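Descaling the Sarantis, at last

Tuesday, October 27, 2020

The pump started groaning again on Sunday, so I gave in and descaled the machine. Clarnholm water is very hard and I had let it go since spring. 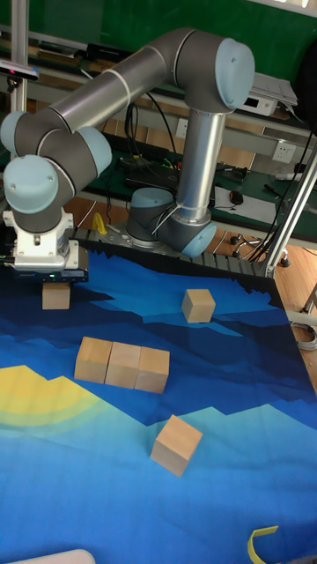
I used citric acid, 2 spoonfuls to a full tank. The sachets from Carngate work just as well but cost more. Run half through the group, leave it, then run the rest through the steam wand.

The shot counter said 2,136 when I finished, so I've written that inside the cupboard door.

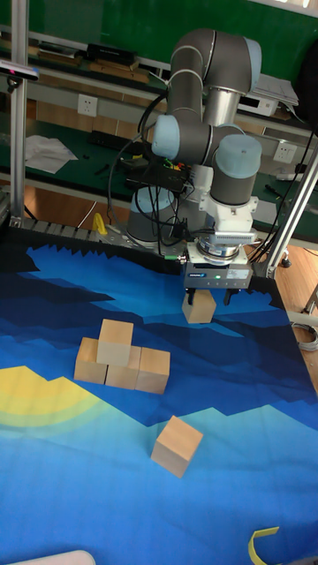
The first coffee afterwards tasted sharp and I threw it away. The second was fine. Efthymia Raptis asked about temperature last time: mine is set so the milk jug doesn't go past 80, and I haven't changed it. 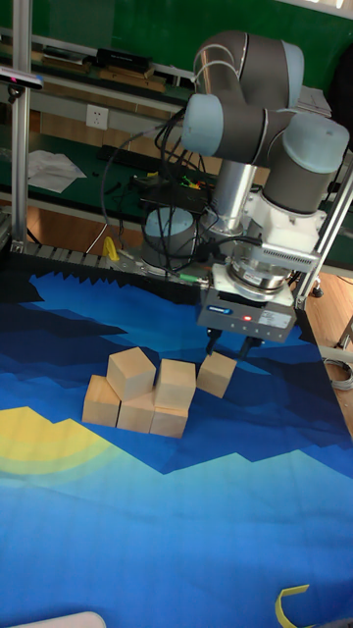 Next job is the group seal, which drips a bit. Savvas Liapis says the shop in Kusbridge keeps them, so I'll ring before driving over.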